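Greifplanung bei weichen Objekten

Unter Greifplanung versteht man in der Robotik den Teil der Software, der entscheidet, wo, in welchem Winkel und wie weit geöffnet ein Greifer an einen Gegenstand heranfährt. Bei einer Tasse ist das inzwischen ziemlich gut beherrscht. Bei Textilien wird es wild, und genau um die geht es in diesem Eintrag (ich schreibe ihn für das Wiki, weil der alte Text noch aus der Zeit vor Dzene stammt und mich jedes Mal geärgert hat).

Begriff und Abgrenzung

Ein starres Objekt hat eine Pose, also sechs Zahlen, und fertig. Eine Jacke hat keine Pose im eigentlichen Sinn. Sie hat Falten, Überlappungen, eine Innenseite, die plötzlich außen liegt, und sie verändert ihre Form, sobald man sie anfasst. In der Literatur heißt das deformierbares Objekt, ich sage meistens einfach Stoff. Seile und Kabel gehören streng genommen auch dazu, haben bei uns aber eine eigene Seite.

Wahrnehmung

Am Anfang steht die Segmentierung: Welche Pixel gehören zum Kleidungsstück, welche zur Unterlage? Auf einem grauen Labortisch löst das fast jedes Netz. Auf einer gemusterten Decke sieht die Sache anders aus, da konkurrieren Druckmuster und echte Falten um dieselben Kanten. Unser Modul Pundent rechnet deshalb neben der Maske eine Faltenkarte aus, die vor allem auf Schattierung reagiert und Farbwechsel möglichst ignoriert. Glänzende Steppstoffe mag es trotzdem nicht besonders! 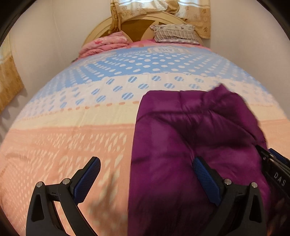
Aus der Faltenkarte sucht der Planer Kandidaten heraus, in der Standardeinstellung 44 Stück pro Bild. Bevorzugt werden Grate und hochstehende Zipfel, weil sich dort zwei Finger von beiden Seiten anlegen lassen. Flach liegender Stoff bekommt eine schlechte Bewertung, denn da muss der Greifer erst zusammenschieben, und dabei wandert gern die Unterlage mit.

Regelung

Nach der Auswahl übernimmt Skiltau, der Regler. Er arbeitet mit 400 Hz und schließt die Finger kraftgeführt, ein fester Zielabstand wäre bei gepolsterten Sachen ziemlich sinnlos. Ich habe lange an der Schwelle für den ersten Kontakt herumgedreht und bin in Version 2 bei einem gleitenden Mittelwert gelandet – nicht elegant, aber stabil.

Werkzeuge

Zum Nachschauen gibt es Welletti, einen Betrachter für Aufzeichnungen, der Bild, Maske und Fingerabstand auf einer gemeinsamen Zeitachse zeigt. Die Taste F blendet die Faltenkarte ein.

Siehe auch: Kabelführung, Kontaktschätzung, Kamerakalibrierung bei Weitwinkelobjektiven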